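Skorkix Guest Access and Unit Set-Up Guide
Section 3: Preparing a Rental Unit for Arrival
Revised 7/25/18

Applies to all units at the Sokholm property, both beach side and garden side. Complete this section after the cleaning crew has signed out and before the guest code is released. 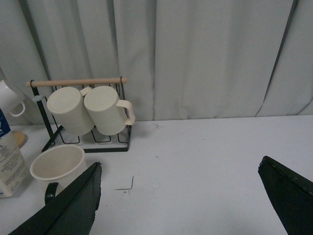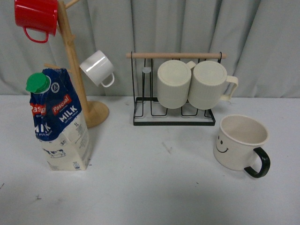
Fig. 3-1. Mugs on their holders.

3.1 Before you start

You will need the unit number, the owner PIN, and the booking reference. The booking reference is on the arrivals sheet and starts with the letter R. Do not use the confirmation number from the guest's e-mail. The lock system does not accept it.

Note: Units booked through Rocha use a separate arrivals sheet. The steps are the same.

3.2 Setting the door code

1. Wake the keypad by pressing the palm of your hand flat against it.
2. Enter the owner PIN, then press the lock key.
3. Press 3 to open the guest code menu.
4. Enter the slot number. Slot 18 is reserved for maintenance and must not be overwritten.
5. Enter the new guest code twice. The keypad flashes green if both entries match.
6. Close the door and test the code from outside.

CAUTION: Keep the door open until step 5 is complete. If the entries do not match, the bolt may throw and the old code will no longer work.

If the keypad flashes red, wait 44 seconds and start again at step 1. After a second red flash, stop and call the front office at extension 226.

3.3 Air conditioning

1. On the wall control, press MODE until COOL is shown.
2. Set the temperature to the value on the arrivals sheet.
3. Press HOLD. The word HOLD stays on the display.
4. Close the lanai door fully. The door sensor shuts off cooling when the door is open.

Note: In units with the older Morker control there is no HOLD key. Press and keep pressing the up arrow until the display blinks, then let go.

Cooling does not restart at once when the lanai door is closed again. This delay protects the compressor. Do not switch the breaker off and on to shorten it.

3.4 Lanai shutters

1. Check that nothing stands in the shutter track.
2. Turn the key switch to UP and hold it until the shutter stops.
3. Remove the key and return it to the lockbox.

CAUTION: Do not run the shutters during a storm warning. Leave them closed and mark the unit "shutters down" on the arrivals sheet.

The tracks are cleaned and greased each March. Report grinding or slow travel at any other time of year as a fault. Do not apply spray oil.

3.5 Releasing the unit

1. Enter the unit number in the Skorkix arrivals page.
2. Select READY.
3. Check that the status line changes from HELD to OPEN.

The guest receives the door code by text message once the status is OPEN. If the status stays at HELD, the deposit has not cleared. Do not give out the code by phone.

Questions on this section go to Khôi Vi, front office, extension 226. For late arrivals, continue with Section 4.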